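We use cookies to keep this site working and to count visits. Accept all | Manage settings

Evaluating the Arkholm two-arm kit for cloth handling
Project report, group 4: Bindu Gounder, Muthu Kotian, Misaki Hattori
Supervisor: Ravindran Menon
2026-05-24

1. Purpose

Our department wanted to know if the Arkholm bench kit is good enough for the second-year manipulation lab. We had the kit for most of May. We looked at three questions: how hard it is to set up, how well it records demonstrations, and whether a student group can get a usable folding policy out of it without outside help.

2. Setup

The two arms bolt to a single aluminum rail. The printed manual covers this part well and Muthu had both arms mounted in an afternoon. Calibration took longer. The manual gives the joint order for the left arm only, and we had to work out the right arm from the support pages.

Cable routing needs attention. The gray cable on each arm has to be long enough for full reach, so there is always a loop of slack above the links. We added this to our checklist before every session. 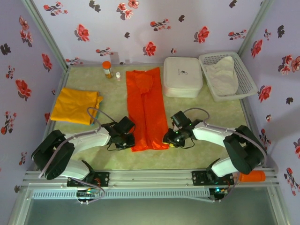 Figure 1. Workspace with both arms on the front rail and the orange garment between the grippers.

3. Recording

The task was to fold one garment with both arms and leave the other items alone. We kept a box, a basket and two small bottles on the mat so that the policy would not be trained on a bare floor. The patterned walls stayed up for all sessions.

We recorded 1,119 demonstrations. After review we kept 452. Most of the rejected ones had a dropped corner or a gripper that closed before it reached the cloth. Misaki did the review and Bindu checked a part of it again with the same rules.

The recording software is the best part of the kit. It starts quickly, and a bad take can be deleted with one key. It does not warn you when the disk is nearly full. We lost one evening of work that way. 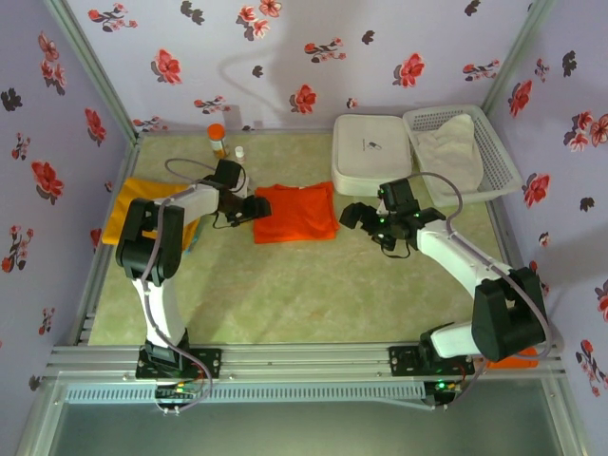 Photo: Asanka Weerasinghe / Hallitz Teaching Lab

4. Results

The trained policy folded the garment well when it started near the middle of the mat. Results were worse when it started close to a wall, where the elbow joints run out of room. Shiny cloth slipped more often than cotton. We tried softer finger pads from Bhat and they helped a little, but we did not have time to test them properly.

5. Recommendation

We recommend the kit for the second-year lab, with a corrected calibration sheet and a larger disk. The Miller kit we borrowed for comparison has stronger grippers, but its software would not record both arms in sync. Groups should plan for 500 takes at least and leave time for the review.

Raw logs and the checklist are in the course folder.

12 shares | 3 comments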